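Informe de avance al fondo Predari
Proyecto: puesta en orden de la cocina compartida, local de Vonevon
Redacta: Hawi Zeleke
22 de marzo de 2018

Estimado Victor Ogola:

Nos pedía usted en su última carta un informe «breve y sin adornos». Breve va a ser. Lo de los adornos depende de cómo se mire, porque llevamos todo el trimestre discutiendo sobre escurridores y alguno ha resultado bastante decorativo.

Dónde estábamos

La ayuda se concedió en octubre para que la cocina de Vonevon dejara de ser un almacén con fregadero. Entonces había botellas en el alféizar, botellas detrás de la puerta y una dentro del horno, que se descubrió de la manera que usted imagina. Los grupos que usan la cocina por las tardes traen agua, aceite, vinagre y jarabes en vidrio, lo lavan todo al terminar y lo dejan donde pueden. El donde pueden era el problema.

Qué se ha hecho

Boyang Yu vació los armarios bajos y los volvió a llenar con criterio, lo cual llevó dos tardes y una conversación larga sobre qué es un criterio. Las tapas sin recipiente se han ido. Los recipientes sin tapa siguen, por decisión de la mayoría, en el estante de arriba, donde al menos no se caen encima de nadie de estatura normal.

La mesa de madera clara ya no sirve para acumular cosas. Se lijó el canto, se le dio aceite y se acordó que después de cada sesión quede despejada, salvo el escurridor. El acuerdo se cumple casi siempre. Las excepciones suelen ser una chaqueta.

En cuanto al escurridor, que es en lo que se ha ido buena parte de nuestra energía: Suqin Yu defendía uno de pared y Jianguo Qiu uno de mesa. El de pared se probó una semana y dejó dos agujeros y una opinión firme en contra. El de mesa ha ganado. Es una cesta rectangular de alambre, de un verde grisáceo mate que en la tienda llamaban de otra manera, con separadores de pie por dentro y una base plana con reborde. Los platos van entre los separadores y las botellas de pie donde quepan. Las altas sobresalen mucho y al principio daban cierto respeto, pero hasta ahora no se ha volcado ninguna. Toco madera, que por suerte la hay debajo.

Compramos solo una unidad, a modo de prueba. Queríamos ver primero si la gente la usaba o si acababa sirviendo para guardar el correo. Se usa. El correo ha encontrado otro sitio, concretamente la chaqueta de antes.

Qué no se ha hecho

El armario de limpieza sigue como estaba. Pedimos precio a Skesport y a Zou; el primero contestó con un catálogo de bancos para vestuario y el segundo no ha contestado. Volveremos a escribirles.

Tampoco están las etiquetas. Suqin hizo una tanda preciosa, a mano, con tinta que se corre con el vapor. En una cocina eso limita. La segunda tanda irá plastificada y será más fea, y ella ha pedido que conste que no está de acuerdo.

La norma de las botellas – vacías a la caja de la entrada, lavadas al escurridor, llenas a la nevera – está escrita y colgada. Falta que se lea. Jianguo propone ponerla a la altura de los ojos, que es donde ahora está el calendario de un taller mecánico que cerró hace años y al que varias personas le tienen cariño.

Gastos

De los 397 euros de la partida de menaje y pequeño arreglo hemos gastado 300, entre el escurridor, el aceite y la lija para la mesa, las bisagras de los armarios bajos, la masilla para los dos agujeros ya mencionados y cajas con tapa. Los recibos van aparte, en siete hojas, ordenados por fecha. Uno está borroso porque pasó por la lavadora; la ferretería nos ha prometido un duplicado.

Con los 97 restantes querríamos comprar un segundo escurridor igual y pagar las etiquetas plastificadas. No pedimos ampliación. Sí pedimos permiso para pasar a esta partida lo que sobre de la de transporte, que no se ha tocado porque casi todo ha llegado en la bicicleta de Boyang.

Lo que viene

Antes del próximo informe queremos tener resuelto el armario de limpieza, colgada la norma en su sitio y decidida la cuestión del calendario, que tratamos con más delicadeza de la que merece. Si pasa usted por Vonevon, avísenos con un día de margen y le haremos café. Las tazas están en el segundo armario, a la izquierda, y esta vez lo digo con seguridad.

Un saludo cordial,
Hawi Zeleke

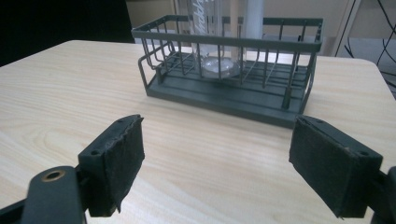
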